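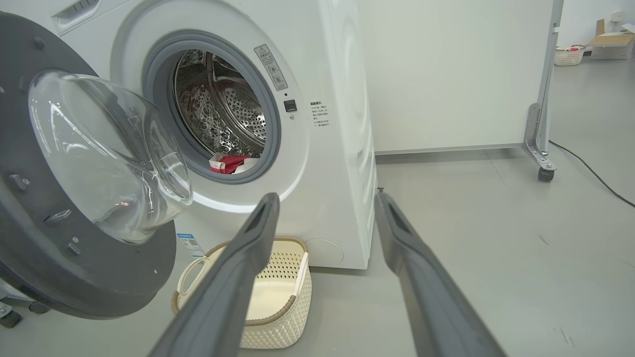
Osgate Laundry Room Opens to Residents in November

Free washing and laundry lessons for people moving into their first home

OSGATE - Baloyi Housing Support will open a shared laundry room at its Osgate building this November. The room is free for residents of the building and for anyone on the Baloyi move-on program, which helps people leave temporary housing and set up a home of their own.

The room has front-loading washing machines and stands next to the ground floor kitchen. It will be open from 7 a.m. to 9 p.m. every day except Friday, when it closes at noon for cleaning.

Baloyi supports 231 households across the district. In a survey this spring, residents put laundry near the top of the list of things that cost them too much time and money. The nearest laundromat to Osgate is a bus ride away, and many people told staff they were washing clothes by hand in the bathtub.

"People were carrying wet jeans up three flights of stairs," said Thandeka Naidoo, director of Baloyi Housing Support. "We had a storage room we weren't using well. It had water and a drain close by, so we started there."

Work on the room took 19 weeks. The floor was leveled, the pipes were replaced and new outlets were put in by Zosero, a local building firm. The Liton Fund paid for the machines and has agreed to cover water and power for the first year.

Along with the machines, Baloyi will run a short course called Wash Day. Each session lasts one hour and takes up to six people. The course covers sorting, loading, measuring detergent, reading care labels and looking after a front loader. There are 20 sessions planned before spring, with morning and evening times.

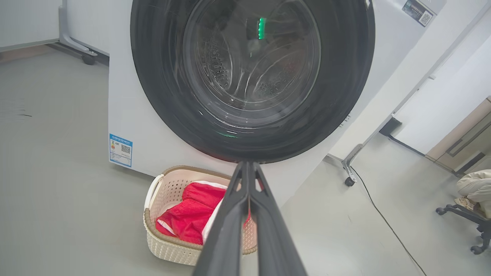
Chantelle Kruger, who wrote the course, said most of the questions she gets are about color. Red clothes get a lesson to themselves. New red cotton can bleed in the wash, and a single sock is enough to turn a load of white shirts pink.

"I ask people to bring something red and something white from home," Kruger said. "We look at the labels, we do a damp cloth test on the red, and then we decide whether they can go in together. Usually I say no the first few times. After that, cold water and a short cycle."

The course also deals with small habits that keep a machine working. Residents will learn to check the drum and the fold of the rubber door seal for small items before and after each load, to wipe the seal dry, and to leave the door open for a while so the inside can air out. Pockets should be emptied at the basket.

Machines can be booked in two-hour slots at the front desk or by phone. Each household may book two slots a week, and open slots can be used by anyone on the day. Residents should bring their own detergent. Laundry left in a machine after the slot ends will be moved to a basket and kept at the desk until closing.

So far, 32 residents have signed up for Wash Day. Petronella Msimang, who moved into the building last year, helped test the booking system.

"The first version was hard to use on my phone, and I told them so," Msimang said. "It's better now. I have the early slot and I'm done before work."

Baloyi plans to look at how the room is used after six months and may then extend the hours.

About Baloyi Housing Support
Baloyi Housing Support provides temporary housing, tenancy advice and practical help to people setting up a home. Its main building is in Osgate.

Media contact
Gifty Quansah, Communications, Baloyi Housing Support, Osgate
Interviews and visits to the laundry room can be arranged on weekday mornings.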